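Home Diary Older Newer Contact

20/10/2020

Second night at Zondale. The thermal pool is outdoors and set at 26 degrees, cooler than I like, but the steam room made up for it. I had it to myself until a coach group came in. The Bíró massage runs longer than the Stano one and costs $17 more. I booked the Bíró and my shoulders are better for it. Dinner was soup and a bread roll in my robe, which they allow before six.

Wrote some postcards in the lounge, then an early night.

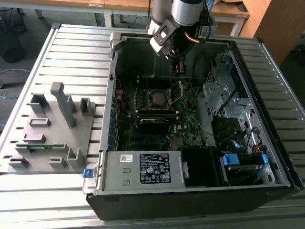 Tomorrow

Mud wrap at the Dosutum rooms, then checkout. Must ask if the return voucher still holds in December. It takes $100 off a stay of three nights, and I'd like a room on the quiet side, away from the car park. Also need to buy more of the grey clay soap. Bring thongs next time, the tiles are slippery.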